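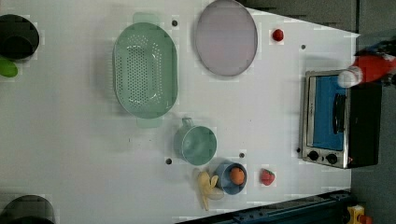

티켓 277
제목: 주방 정리 작업에서 그릇류 파지 실패 반복
제품: Hemmin 탁상형 양팔 셀, 제어 소프트웨어 Curketti
등록: Xinyi Zeng (Sokico 응용기술팀)
담당: Britt-Marie Bråten (Brument 기술지원)
우선순위: 보통
상태: 조건부 종료
등록일: 2022년 1월 8일

[증상]
탁상 정리 시퀀스 실행 시 과일 모형은 대체로 정상 처리되나 타원형 채반과 계량컵에서 파지 실패가 반복됨. 오류 코드는 두 가지.
- GRASP_SLIP: 파지 후 들어 올리는 구간에서 물체 이탈
- POSE_LOW_CONF: 자세 추정 신뢰도가 하한 미달이라 동작 생략
한 회차는 물체 전체를 지정 위치로 옮기고 토스터 오븐 문을 여닫는 것까지임. 총 100회차 실행, 그중 사람 개입 없이 끝난 것은 일곱 회차.

[환경]
상판은 흰색. 채반은 연한 민트색에 양 끝 탭 손잡이, 계량컵은 청록색. 조명은 천장등만 사용. 손끝 패드는 출고 상태 그대로이며 교체 이력 없음.

[Xinyi Zeng]
로그 첨부합니다. 딸기와 바나나 모형은 문제로 보지 않습니다. 파란 그릇 안에 주황색 공 모형이 들어 있는 경우 그릇만 옮기라고 지시해도 공을 먼저 집으려고 합니다. 별건이면 티켓을 분리하겠습니다.

[Britt-Marie Bråten]
분리하지 않아도 됩니다. 먼저 세 가지 확인 부탁드립니다.
1. 깊이 영상에서 채반 구멍 부분이 결측으로 나오는지
2. 상판의 어두운 점들이 물체 후보로 잡히는지
3. 파지력 설정값

[Xinyi Zeng]
1. 결측 맞습니다. 구멍이 있는 바닥면 대부분이 비어 있고 테두리만 남습니다.
2. 후보 목록에 올라옵니다. 신뢰도가 낮아 실행 단계에서는 걸러지지만 계획 시간이 늘어납니다.
3. 기본값이고 변경한 적 없습니다.

[Britt-Marie Bråten]
채반은 바닥면 중심을 기준으로 파지점을 잡고 있어 결측이 그대로 오차가 됩니다. 파지 후보를 탭 손잡이로 제한하십시오. 설정 파일의 grasp_region을 handle_only로 바꾸면 됩니다. 상판의 점은 정적 배경 마스크에 등록하십시오. 물체를 모두 치운 상태에서 배경을 다시 촬영해야 합니다.
그릇과 공은 포함 관계를 인식하지 못해 생기는 문제입니다. 현재 버전에는 해당 기능이 없습니다. 작업 순서에서 내용물을 먼저 빼는 단계를 명시하는 방법뿐입니다.

[Xinyi Zeng]
적용 후 100회차 재실행했습니다. 채반의 GRASP_SLIP은 두 번으로 줄었습니다. 계량컵은 변화가 거의 없습니다. 손잡이가 채반 쪽을 향하고 두 물체가 붙어 있으면 손끝이 들어갈 틈이 없습니다. 재시도 로그를 보면 같은 접근 각도를 세 번 반복하고 멈춥니다.

[Britt-Marie Bråten]
재시도 때 접근 각도를 바꾸는 옵션은 retry_vary_yaw입니다. 기본이 꺼짐입니다. 켜고, 그래도 틈이 없으면 채반을 먼저 옮기도록 순서를 지정하십시오.

[Xinyi Zeng]
옵션과 순서를 모두 적용했고 무개입 완료는 62회차입니다. 회차당 소요 시간은 평균 432초에서 124초 늘었습니다. 같은 작업을 사람이 하면 1분이 걸리지 않습니다.
고객사에서 가정용 설거지 후 정리나 매장 마감 업무에 쓸 수 있는지 문의가 와 있습니다. 지원팀 의견이 필요합니다.

[Britt-Marie Bråten]
현재 구성으로는 권장하지 않습니다. 물체 종류가 고정되어 있고 실패 시 사람이 바로 개입할 수 있는 시연이나 시험 용도까지가 지원 범위입니다. 물기 있는 식기, 유리, 칼은 시험 데이터가 없습니다. 오븐은 전원을 뺀 상태의 문 조작만 시험 대상에 포함됩니다.
매장 마감이라면 품목을 정해진 트레이에 올려 두고 옮기는 작업만 떼어서 검토하는 편이 현실적입니다. 그 경우 자세 추정 부담이 줄고 순서도 고정할 수 있습니다.

[Xinyi Zeng]
고객사에 그대로 전달했습니다. 트레이 방식은 새 티켓으로 등록 예정입니다.

[처리 내역]
- grasp_region: handle_only 적용 (채반)
- 정적 배경 마스크 갱신
- retry_vary_yaw: 켜짐
- 작업 순서: 채반, 계량컵, 그릇 내용물, 그릇, 나머지
- 미해결: 포함 관계 인식, 밀착 물체 분리. 기능 요청으로 이관, 재검토는 6월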